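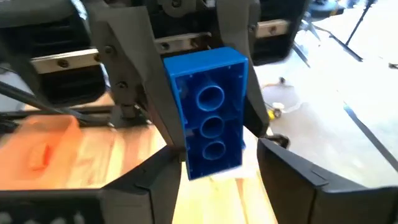

Can any robot do the tidying up yet? I mean real chores in a real house, with a floor covered in toys and a person who would rather be doing anything else. I've been reading about this stuff every night for weeks and I'm hooked! My twins have one of those big-brick sets, and picking it up is the job I'd hand over first. A machine can clearly get hold of one - the blue brick is gripped between two gray finger plates, held upright with the hollow side and its three tubes facing out - so the grabbing part seems to be in good shape. What I want to know is how far that is from "put the whole set away before dinner." Also curious about shop work. My brother-in-law does small-parts packing at Durow and says they still sort returns by hand. Is anyone here using anything at home or at work that really saves time?

Chinyere Balogun
December 6, 2023

Eamon Duggan

Great thing to be curious about! I run the packing line at a small place called Moriarty, and we've had an arm on one station since March. It does one job, which is lifting filled cartons off the end of the belt and stacking them. Same carton, same spot, all day long, and it is wonderful at that. I still stop and watch it on my break.

Returns are another story. A return comes in upside down, half taped, with a sock in it. We tried the arm on a mixed bin for 2 weeks and had someone standing next to it the whole time, so we didn't save any labor. It would pick up the top item fine, then go for something wedged under a flap and just keep trying. Your brother-in-law's job is safe for now, tell him.

For toys I think you're closer than you'd expect. Big bricks are stiff, they have flat sides, and they don't mind being squeezed a bit. If I had to choose a first chore for a home machine it would be exactly that. Laundry would be last on my list. A T-shirt has no shape until you pick it up, and then it has a different one.

The slow part is everything between the pickups - finding the next piece, deciding how to come at it, getting an arm in under the couch. Say it needs 20 seconds a brick. That's fine for a handful and pretty painful for a full tub. But who cares if it runs while you're asleep? That's the version I'm waiting for.

Finbarr Fitzgerald

just get a bin with wheels

Eimear Mac Suibhne

I love this topic, so forgive the length! We don't have anything with an arm at home, but we do have a robot vacuum (ours is a Nastine, the cheap one) and I'd say it changed our evenings more than the dishwasher did. The catch is that the floor has to be clear before it starts. So the kids and I pick up for 8 minutes with a timer, then the vacuum goes, and it's done by the time they're in pajamas. The machine does the boring half and we do the hard half.

A few things from my own experience, in case you go that way:

Socks are the enemy. So are phone chargers and the fringe on a rug.

Run it every day, even if it looks clean. It gets stuck less when there's less to find.

Put small bricks in a zip bag before you start. Ours swallowed a wheel off a toy tractor and I had to take the brush out with a butter knife.

On arms, my neighbor Orest Semeniuk teaches an evening robotics class and he let me steer one. I had it pick up a plastic cup and put it on a shelf, and it took me almost 20 tries to get it right. I was the one doing all the seeing and thinking, too. Doing it with no person at the controls is a much bigger ask, and he says a cup it has never met before is harder again. I still came home grinning.

So my answer is floors yes, dishes sort of (you still load them), toys soon I hope, and folding I'll believe when I see it. If anybody has tried one of the window cleaning ones, please post, I have a big south-facing one in the stairwell that I can't reach.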